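Towel folding policy: does the recovery data help or not?
Rulbridge Forum > Manipulation > Bimanual

kocsis_r
We finished the second round on the towel task and I want opinions before I write it up. Setup is the same two-arm station as the spring tests. We trained one policy on 660 clean demos, where the towel starts flat. The other got the same 660 plus 24 demos that start from a crumpled towel. Both were trained on Ullis with the same settings. The second one does much better from a crumpled start. From a flat start I can't tell them apart.

tybae
24 is a tiny number. Are you sure it isn't the operator? If Botond did all the crumpled ones, you may be seeing his style and nothing else.

kocsis_r
Fair. Botond did most of them and Kristóf did the rest. I haven't split them out yet.

b_juhasz
I don't think it's style. I grab a corner, lift, let it hang, and put it down. Kristóf does the same thing, only slower. The clean-only policy never saw a lift that high, so it drags the towel across the floor and stalls.

The start state matters more than people admit. A light-blue towel bunched up like this one has loose folds and wrinkles all over the middle of the job: 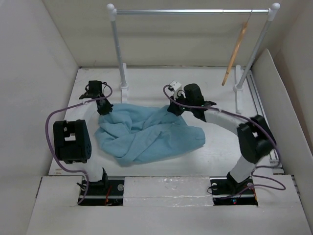 What counts as a success in these trials?
All four corners have to be visible and the towel has to lie in a single layer before the time limit. Folding is scored separately.

tybae
Then you're measuring flattening. The title says folding. I'd change one or the other.

kocsis_r
OK, I'll change the title in the write-up. The fold scores go in their own table.

illes_k
I disagree with Tae-yang on the sample size. We went up to 2,000 clean demos on Alomlow last October and the crumpled starts still failed. More of the same data did nothing for us - the policy needs to see the bad states.

tybae
That was a different gripper and a different towel. I wouldn't put the two in one chart.

illes_k
I wouldn't either. I'm only saying which way it went.

gyori_g
Can you post the split by operator when you have it? And please rerun with 4 seeds. One seed per policy isn't enough for me.

kocsis_r
Running the seeds now. Should have them Saturday, and I'll put the operator split in the same post.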